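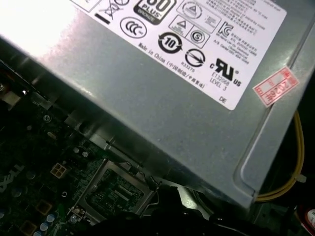
How many demonstrations does one disassembly step need? We planned on 143 per step, and that was enough for every step except memory removal.

Samira Issa and Raed Nimri recorded 697 episodes for the Talenby policy in June. An episode is kept only if it starts and ends at the home pose - partial runs are deleted.

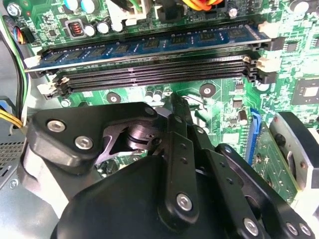

Labels were the slow part. Each episode is split into approach, contact and retreat, and two people mark the boundaries separately. Start states are logged by slot. With one module in the top slot and the three below it empty, the state is written 1-0-0-0. We dropped 13 episodes where the two sets of marks did not agree.
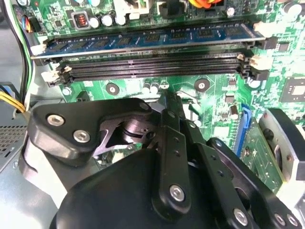 Sawsan Akl objected that the split is too coarse, and that contact should be divided into latch and pull before any retraining. We agree. The old labels stay in the set as version 2, and the finer ones will be added next term.

Contact: Yara Jaber, Fanau Lab | Copyright Fanau Lab | Back to top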